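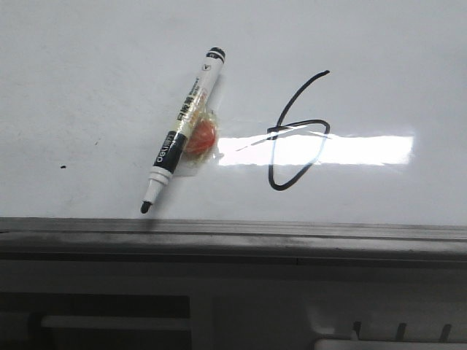

Marker, candy and my 6 on the board. December, robotics club.

Filed under: Club diary / Student projects / Robot arm

I write this in the evening with cold feet, because the heating in the Lockwood building goes off before we do. It was a long session and I want to put it down while I remember it, also for the report that Magdalini Tsolakis wants from each of us before the winter break.

Our project has the name Renel. Tia chose it, and when I asked what it means she said that it means nothing and that it was free. The task is simple to say: the arm must take small things that are soft or slippery or wrapped, and put them where we tell it. For the meeting with the Irkton school we must show it with things which the other team chooses on the day. So we practice with whatever we have in our pockets and bags. Teresa brings candy. I suspect she brings it mainly for herself.

The numeral is mine. I have been told that my 6 looks like a tired snail, and I accept this. At home we learned to write it with a big belly, and in a hurry I make the belly too flat. Tia also complained about the light from the ceiling, which lies across the board like a second object. The vision program doesn't like it. Last month it decided two times that a reflection was a thing to be picked up, and the arm went for it with great confidence. Hedvika Šimko wanted to hang a bed sheet under the lamp. Mrs. Inskip said no to the bed sheet.

I spent the first hour on the closing force. If the number is too low, the wrapper slides. If it is too high, we get crumbs in a plastic bag, and then Teresa makes a sad face and eats the crumbs. The old setting was 61, left from the time when we practiced with wooden blocks. I went down in small steps and wrote every step in the notebook, with the pencil, as Magdalini asked us to do after the laptop accident.
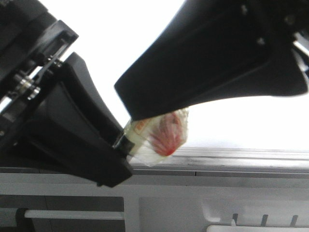
The wrapper is the real difficulty. A block has sides, and you can calculate with sides. Plastic film has folds, and the folds are different each time you put the thing down. Hedvika says we should stop to think about the shape and only think about the middle, where the hard part is. I believe she is right, but the program doesn't know where the middle is when the film shines. We argued on this quite long, in a friendly way, and I lost some English words in the argument. Then I draw with my hands, and everybody waits.

I also must write down that the log folder is now on the shared drive, under the name 2216. Please, future me, don't search for it under "new tests final" again.

Brenda Inskip came in at the end to lock the room and stayed longer than she planned. She taught at Lollanholm before, where they had a club with one very old arm, and she told us that her students greeted it every morning. She asked good questions, for example why we close both fingers with the same speed. I had no good answer – I only said that it was so when we received the code. I will look at it tomorrow.

For next time: lower the lamp problem somehow, ask Tia for her camera settings, clean the tray under the board, which is full of old marker dust. And I should buy candy. Teresa's bag is almost finished, and it is not fair that she always pays.

Now I go to find warmer socks.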